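Crackers, Dips and Sore Feet: A Day at the Otthorpe Party Food Fair

I went to Otthorpe on May 20, 2018 with an empty stomach and a tote bag, which is how you should go to anything with the word "canapé" on the poster. Admission was 9 dollars and included a paper plate. The plate lasted until the second dip.

First stop was Pitkänen, a rye cracker bakery with the longest line in the hall. Minttu Lappalainen was handing out thin little rounds topped with smoked trout and dill, and she watched your face while you chewed. I said "wow" and got a second one. I said "wow" again and got a brochure.

Their crackers stay crisp under a wet topping for a good long while. Mine sat under horseradish cream through an entire talk on olives and still snapped. I can't say the same for myself.

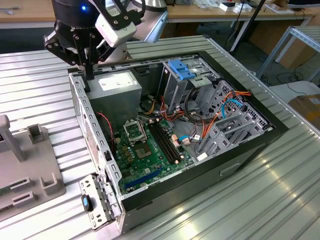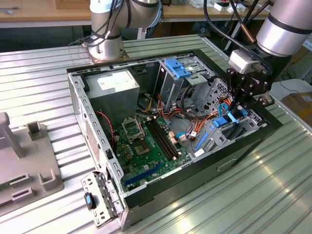
Lunch was whatever I could reach. Harent had bacon-wrapped dates stuffed with blue cheese, and I went back enough times that the man with the tongs started nodding at me. Skarnix makes pickles, and only pickles, and had them on toothpicks, in puff pastry, and chopped into a cream cheese ball the size of a bowling ball. The puff pastry one was great. The ball needed salt, a strange thing to say about pickles.

At two I squeezed into Birthe Bach's demo on stuffed mushrooms. She bakes the caps upside down for 12 minutes before filling them, then blots them with a towel. I've been serving soggy mushrooms to people I like for years, so that one stung a bit.

Parking is across the road and fills up early. Bring cash for the cheese row and eat breakfast anyway.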